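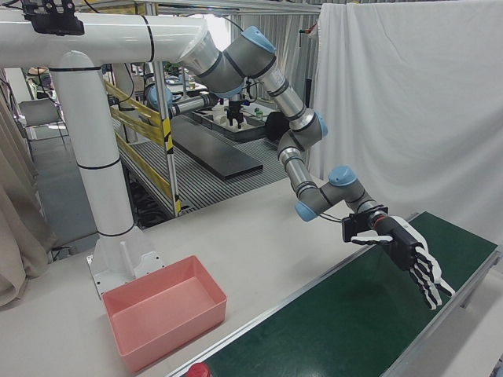 Timestamp alignment for demonstrations on a moving belt

I said in the November post that I would write up the timing work once the numbers had stopped moving. They have, so what follows is the long version. The short version is that a constant offset between the camera stream and the joint stream was costing us more grasps than anything we had tried to fix in the policy, and that estimating the offset per session, from the demonstrations themselves, recovered most of them.

The task is conveyor picking with a multi-fingered hand. A small object comes down the belt, the arm tracks it, the hand closes, the arm lifts and releases over a bin. The policy is a plain behavior cloning network that takes images and joint positions and outputs a short chunk of joint targets for arm and hand together. There is nothing new in the network and I will not spend space on it. The code lives in our internal repository under the name Drirudari, and the belt controller and logging are in a separate package called Abreu. That split matters later.

Why a static bench hides the problem

Suppose the image attached to a given row in the log was really captured 60 milliseconds before the joint reading in the same row. On a static tabletop this does very little damage. The object is in the same place in both, and the hand is moving slowly near the grasp, so the pair is almost consistent. You can train on it and get a working policy, which we did for most of last year.

On a belt the object has its own velocity. At 100 millimeters per second, 60 milliseconds is 6 millimeters of belt travel. For a bottle cap lying flat that is a good part of the tolerance between the thumb and the fingers. The policy learns to put the hand where the cap was relative to the arm at two different times. If the delay at run time were identical to the delay in the training data, the errors would cancel and you would never notice. Ours was not identical, for reasons I will get to.

The symptom was that grasps failed in one direction. The fingers closed late, on the trailing edge of the object or on bare belt behind it, and the failure got worse as the belt speed went up. I spent too long treating this as a perception error. I retrained with more crops, then with a higher input resolution, and neither changed the direction of the misses.

Where the offset comes from

Three sources, in order of size.

First, camera exposure and transfer. The driver stamps the image when it arrives in host memory and not at the middle of the exposure. The difference depends on the exposure time, and auto exposure was on. A session recorded with the overhead lights at full had a different offset from one recorded with them dimmed.

Second, the logger. Abreu collects joint readings in a ring buffer and writes the most recent one when an image arrives. The joint readings come over a bus with its own polling period, and the hand is on a slower poll than the arm. So there are in fact two offsets, image to arm and image to hand, and they are not equal.

Third, host clock behavior. The belt encoder was read by a second computer. Its clock was disciplined against the first, but only at boot. Over a long session the two drifted apart by several milliseconds. This one is small and I mention it for completeness.

At run time the logger is not in the loop, the images go directly to the network, and the second source disappears while the first one stays. That is why the errors did not cancel.

Estimating it from the data

The obvious fix is hardware triggering. We have it on the newer cameras now and I recommend it to anyone starting out. It did not help with the demonstrations already recorded, and I did not want to throw those away. The set holds 2102 demonstrations recorded over 14 sessions.

The estimate works as follows. For every demonstration, I compute a one-dimensional motion signal from the images: mean optical flow magnitude inside a mask that covers the forearm and wrist. I compute a second signal from the joint log: the speed of the same region in image coordinates, obtained by forward kinematics and projection through the camera calibration. Both are resampled to 200 Hz with linear interpolation. Both are normalized. The lag that maximizes their cross-correlation is the image-to-arm offset for that demonstration, and a parabola fitted through the peak and its two neighbors gives a value finer than the sample period.

A single demonstration gives a noisy lag. The arm moves smoothly, the peak is broad, and the belt contributes flow of its own wherever the mask leaks. So I take the median over each session and use that one value for everything recorded in it. Sessions where the spread between demonstrations was wider than 10 milliseconds were looked at by hand. Two of them turned out to contain a camera restart in the middle, and splitting them at the restart brought the spread down.

The hand is harder. The fingers are small in the image and the palm hides part of their motion. I tried the same correlation with a mask on the fingertips and the peak was too flat to use. What worked was a short calibration motion: open and close the hand five times, fast, away from the belt, and correlate on that. This exists only for sessions recorded after we thought of it. For the older sessions I used the image-to-arm offset plus a fixed term taken from the difference in poll periods. It is a compromise and I would like something better.

Once the offsets are known, correction is trivial. Joint readings are interpolated at the corrected image time, and the action targets are shifted by the same amount. Nothing is recorded again and nothing in the network changes.

Results

Evaluation used the same belt and the same object set in all conditions, with placement along the belt width randomized by a script and the belt speed fixed within a run. There were 463 trials in total, spread over three policies: trained on raw data, trained on data corrected with one global offset, and trained on data corrected per session. All three used the same seeds and the same number of gradient steps. A trial counts as a success only if the object ends up in the bin without help.

At the slowest speed the three policies are close enough that I would not claim a difference. At the middle speed the raw policy falls off clearly, the global correction recovers part of the loss, and the per-session correction recovers most of it. At the highest speed the raw policy is not usable, the global one is poor, and the per-session one works more often than it fails. Misses under the per-session policy no longer favor the trailing side, and to me this is stronger evidence than the success rate.

I also ran the comparison in the other direction. Taking one clean session, recorded with hardware triggering, I added artificial offsets to it and trained on the result. The performance drop matched the one seen with the naturally misaligned data at the same offset. That leaves little room for the explanation that the corrected data is better for some unrelated reason.

What did not help

Letting the network learn the offset. I added a scalar per session as a trainable input and hoped the optimizer would sort it out. It moved, but to values that bore no relation to the measured lags, and validation loss barely changed.

Random temporal jitter as augmentation. This made the policy less sensitive to misalignment and also less precise at every speed, including the slowest. It may be worth having where the run-time delay is itself variable. Ours is stable once the logger is out of the path.

Longer action chunks. They smooth the arm trajectory and look better to a visitor. The success rate on the belt went down – the hand commits to a closing time too early and cannot correct it.

Limitations

The correlation needs a calibrated camera that sees enough of the arm. The wrist camera does not qualify, and its offset was copied from the fixed camera on the assumption that the same driver behaves the same way. I have no direct check of that.

All objects were small and rigid. Anything that rolls on the belt breaks the assumption of known object velocity in the error estimate, though not the correction itself.

The belt ran at constant speed in each trial. Start-stop conveyors add a further delay, between the encoder and the motor command, which I have not modeled.

A colleague at Domia asked after the November post whether the same effect shows up with a parallel gripper. It should, and the direction of the misses ought to be the same, but a wide jaw forgives more than a thumb and fingers do. I have not run it. The Zandard belt data would be a reasonable place to test, as it already has encoder logs on a single clock, and converting it to our format is the next thing on my list.

The lag estimator is a single file with no dependency on the rest of Drirudari apart from the kinematics call. I will put it up once the hand part is less embarrassing. The masks are drawn by hand at present, one per camera placement, and have to be redrawn whenever somebody moves a bracket.

Posted January 8, 2019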